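Pre-purchase safety and readiness checklist, second gripper station
Site: Henao workshop, main room
Walked by: Femi Uzor
Budget comments: Venkatesh Varma
Month: May
Request: two more hand-held grippers, one more table, storage and power to suit

Mark each line OK, FIX or BUY. Anything marked BUY needs a figure or the words "quote wanted."

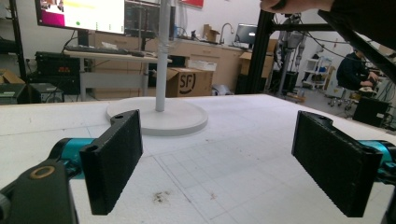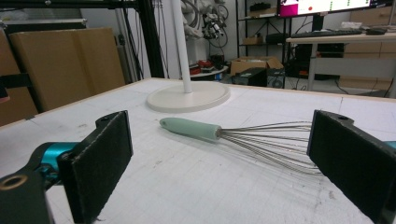 Gripper fingers over the gridded table, both views. The whisk is in the second one.

1. Work surface

1.1 Table top flat and stable — OK
1.2 Surface clean — FIX. Smudges and marks on the white grid. Wipe down at the end of each shift. If the marks don't come off, replace the cover.
1.3 Spare cover in stock — BUY. Melitz sells the printed grid by the roll. Price given is 225 per roll. One roll covers both tables.
VV: Approved. Take it from consumables, not from the equipment line.
1.4 Items on the table limited to the task — FIX. The stand with the round white base takes up room at the back. Decide if it stays there before the second table is ordered, as it affects the depth we ask for.

2. Grippers

2.1 Finger pads seated, no lifting at the corners — OK on both
2.2 Fasteners checked with the driver, not by eye — OK
2.3 Pad wear logged — FIX. There is a log but the last two entries have no initials.
2.4 Spare pads — BUY. We have one set left. The Plarno quote for the new grippers lists pads as a separate item and they are easy to miss on page two.
VV: How many sets do we go through? I would like a number before I sign for a box of them.
FU: Can't say from the log as it stands. Ask me again when 2.3 is fixed.
2.5 Pinch warning posted at the table — FIX. Label to be ordered with the signs in section 5.

3. Test objects

3.1 Kitchen tools free of sharp edges and broken wires — OK. Whisk checked loop by loop, handle tight.
3.2 Objects stored in a marked bin when not in use — FIX. No bin assigned.
3.3 Second set of objects for the second station — BUY. Same models where possible, so results from the two tables can be compared. Allow 300 for the full set.
VV: Fine. Keep the receipts together, last time they came in over three different weeks.

4. Floor and storage

4.1 Walkway to the sink clear — FIX. Cardboard boxes on the floor by the cabinets need to be flattened or moved to the store.
4.2 Stacked boxes stable and away from moving equipment — FIX. Restack lower. Check what is in them before anyone buys more packing material.
4.3 Space for a second table — not yet. It fits on the drawing. It does not fit with the boxes where they are.
4.4 Shelving — hold. Ernix offered a rack with the table as a package. I would clear 4.1 and 4.2 first and then see if we still want it.
VV: Agreed, hold. Ask Ernix for the table price on its own.

5. Power, cables and signs

5.1 Hanging cables tied back to the frame — FIX. Use the reusable ties, someone will want them off again.
5.2 Equipment under the desk has air space — OK at time of visit
5.3 Outlets available for the second station without extension leads — FIX. Needs one new double outlet on the back wall side. Keep it well clear of the faucet. Electrician's quote wanted.
5.4 Pinch and keep-clear signs — BUY. Small item, put it on the Melitz order.

6. Robot arm area

6.1 Reach zone marked on the floor — FIX. Tape, before the second table goes in.
6.2 Stop button tested by the person signing — OK, tested at 9:40
6.3 Seated work kept outside the reach zone — confirm once 6.1 is done. A chair pushed back can end up inside it.
6.4 Arm service contract — due for renewal. The renewal is 1794 and covers parts. It is not in the station budget and should not be counted against it.
VV: Correct, it sits under maintenance. I have moved it.

Budget notes (VV)

Grid roll 225 and object set 300 can be ordered now. Grippers wait for a revised Plarno quote with pads shown on the first page. Table waits for Ernix. I am holding 1000 for the outlet and anything else that section 5 turns up — if the electrician comes in over that, send it back to me before booking.

Recheck: sections 1, 4 and 6, once the boxes are moved. Femi to walk it again and initial each line.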